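Automation and Work — notes for session 2
handout version, 4/12/25. Bring the Jurnthorpe reading, we will need it.

Leftover from last time: difference between a task and a job. A job is a bundle of tasks. Machines take tasks. What happens to the bundle after that is a management decision and somebody makes it, usually with a spreadsheet.

Case: Ernton, contract furniture and room clearing. Picks up, sorts, repairs, sends out again. 215 people on the floor before the change. Bought arms for the sorting line and a simulator license (Immont) to train them in. The crew used to learn on the line next to an older hand. Now part of the crew builds and checks rendered rooms before an arm gets near a real item.
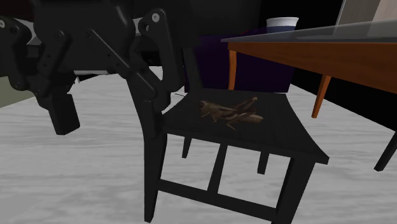 New job title at Ernton is "scene checker." Pay grade the same as sorter, which was the first fight. The work: open a room, decide if it is fit to train on, flag or pass, next. Target is 142 rooms a shift. Sounds easy. But what is the rule? A grasshopper that takes up a big part of a chair seat — flag or pass? The written guide says "flag wrong scale." The engineers say odd objects are fine, the arm should cope with anything on a seat. Checkers got marked down both ways. Same with a black chair against a dark background, hard to read the legs, and the guide has no line for that at all.

So, for discussion: who owns the rule? On the old line a sorter could stop the belt and ask. Checkers work alone at a screen and the question goes into a queue. Answers came back in May for rooms passed weeks before.

Skill. Older sorters knew by the weight of a chair if a joint was going. No place to put that in the tool. There is a comment box, 700 characters, and for a long time no one on the enginering side read it. Maluleke (the union local's survey, handed out in class) found people missed the talking more than the lifting. Backs are better. Eyes are worse. Put both in your answer, dont just pick one.

Terms to know
deskilling — the job needs less of what you know
reskilling — needs something else, may or may not be paid
hidden work — checking, fixing, flagging, the stuff left out of the sales pitch

For next time: one page. Take a job you have had, split it into tasks, mark which ones an arm could do and which ones would turn into checking. Then say who you would ask when the rule was unclear. Typed please.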